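Susis Tabletop Recording Package

Sold by Clanar. Part of the Recording range.

Susis is a set of hardware and software for collecting demonstrations on a single robot arm at a single table. An operator drives the arm through a task, the package records camera views and arm data together, and each run is saved as one episode that can be used to train a policy. It is meant for labs and small engineering teams that already own an arm and want to start recording without building their own rig.

The arm and gripper are not included. See Compatibility before ordering.

What is in the package

Recording unit with power supply
Two fixed cameras with clamps
Hand controller for the operator, with a 3 m cable
Foot pedal for starting, keeping and discarding episodes
Tabletop object set, with two bins
Two rolls of marking tape, red and blue
Clamps and hex keys
Caltix software license for one station

The foot pedal has three positions. Press once to start an episode, press once to keep it, hold to throw it away. Operators who have used a keyboard for this usually want a day with the pedal before they stop looking down.

How recording works

Caltix shows a task card at the start of every episode. The card gives the instruction in one sentence, such as "put the can in the grey bin," and a starting layout for the objects. The operator sets the table to match, presses the pedal and drives the arm. When the pedal is pressed again the episode is closed and Caltix shows the next card.

Joint positions, gripper opening, operator commands and both camera streams are saved against one clock. If a camera drops frames, Caltix marks the episode in orange and leaves the decision to you. It does not delete anything on its own.

Starting layouts can be drawn at random inside a region you set. Most users mark the edges of that region on the table with tape and then leave the tape where it is for the whole project. If you plan to change the region partway through, save it as a new task. Mixed regions under one task name are hard to pull apart later.

Failed grasps can be kept. There is a separate label for an episode where the operator missed, backed off and tried again, and Caltix can include or leave out these episodes at export.

Typical output

The sorting project described at the bottom of this page ran in February on one station. It used 31 task cards and produced 800 kept episodes. A further 514 episodes were discarded, most of them during operator training and before we fixed the height of the side camera.

Do not take these numbers as a promise for your own work. Operator experience matters more than anything in the box.

Specifications

Cameras: 2, color, fixed mount
Camera rate: 30 frames per second
Arm data rate: 100 samples per second
Internal storage: 4,000 episodes at default settings and one-minute length
Export: one folder per episode, video plus a table of arm data
Network: wired only
Table needed: flat, at least 120 cm by 80 cm

Compatibility

The recording unit connects to six-joint and seven-joint arms that accept position commands over a wired network. Parallel grippers work with the standard settings. Multi-finger hands can be recorded but not driven with the hand controller. Send us the model names of your arm and gripper and we will check them against our list.

The older Nomura controller can still be used with the recording unit. It has no force feedback, and its buttons have to be assigned by hand in Caltix the first time it is plugged in.

Setup notes

Mount the arm before the cameras. Move it through its full reach with cables attached and check that they have enough slack — a cable that pulls at the wrist will show up in your data as odd motion near the end of the reach.

Use a plain tabletop and a plain background for a first project. Set the room lighting once and close the blinds. You can add clutter and changes of light later as separate tasks.

Keep the camera clamps tight and check them at the start of each session. Caltix stores a reference view and can lay it over the live view, so a moved camera is easy to spot.

Service and orders

Replacement bins, tape and pedals can be ordered one at a time. The software license covers updates for two years from delivery. Stations bought together can share one task list.

Page updated 2025-12-27

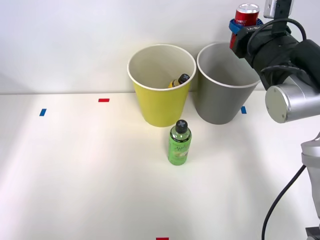

Edvin Hägglund
Data Collection Lead, Clanar

Our sorting task uses two bins, yellow and grey. Bottles go in the yellow one and cans in the grey one, and the cards change the order. With the yellow bottle in its bin and the red can held over the grey bin, the green bottle is the item left standing on the table. I ask operators to bring the can above the rim before letting go, and to keep it close to upright on the way. Small habits like these make the episodes look alike where they should. The bins stand nearly rim to rim against the wall, and I would keep them that way for a first project — spread them out once you have a policy that can tell one from the other.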